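Ekora's small hatch wants $3,000 more in Villel trim
A bigger screen, nicer seats and the same engine. We're not sold.

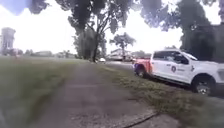
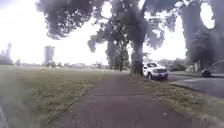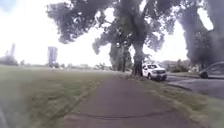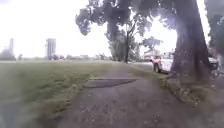
Janka Šindelář
Senior road tester

Most of the extra money buys colour and stitching. Ekora claims the Villel's retuned dampers calm the ride, but over 200 kilometres of patched bitumen I couldn't pick it from the base car. Tyre roar is no better either. The $1,885 driver pack still costs extra, and the centre armrest comes with it. I'd want a long test drive before signing.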